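Why Did the Robot Squish the Tomato?

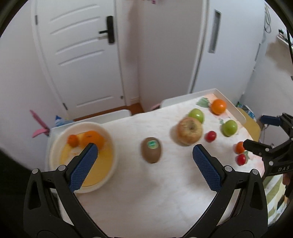 Have you ever picked up a really ripe berry and had it go splat between your fingers? Then you already know something that robots find very hard to learn. Today I want to tell you about a robot named Lomska, and about the morning she made a terrible mess, and how the people who look after her worked out what had gone wrong.

Lomska's job was to put fruit into a bowl. That sounds like an easy job, doesn't it? You could do it while singing a song and thinking about lunch. But a robot has to be taught every little bit of it: where the fruit is, how wide to open, when to close, and (here comes the tricky part) when to STOP closing.

A robot hand like this is called a gripper. It has two fingers with a blue pad on the inside of each one, and the pads have a bumpy pattern to help them hold on. Before Lomska ever tried the job, people held grippers in their own hands and practiced picking up fruit, over and over, so that she could learn from what they did. They used all sorts: apples, oranges, a fuzzy kiwi, and little cherry tomatoes too.

Lomska practiced 299 times without any trouble at all. Then, on try number 300, she reached for a small red tomato, closed her fingers, and kept right on closing them. Squish! There were seeds on the tablecloth and seeds on Zinash Hailu's sleeve, and Zinash pressed the big red stop button right away.

Now, was Lomska being naughty? Was she angry at the tomato? Not one bit. Robots don't get angry. Something had gone wrong, and when something goes wrong in a machine we call it a fault.

Zinash and her friend Leokadia Olszewski went looking for the fault, a bit like detectives. First they checked the fingers, and the fingers were fine. Next they checked the wires, and those were fine too. Then Leokadia looked at the part that feels how hard the fingers are pushing. It's called a force sensor, and a tiny plug behind it had wiggled loose. Poor Lomska couldn't feel the tomato at all! As far as she could tell, her fingers were closing on nothing but air, so of course she kept going.

You can try this yourself, if a grown-up says it's okay. Put on a pair of thick winter mittens and pick up a grape. It's hard to tell how much you're squeezing, isn't it?

They pushed the plug back in, and they also gave Lomska a new rule. If her sensor goes quiet, even for 2 seconds, she has to open her fingers and wait for help. And there is one rule for people as well, which goes for you and me and everybody: we never put our own fingers between a robot's fingers, even when it looks like it's resting.

Lomska went back to work that same afternoon. She started with an apple.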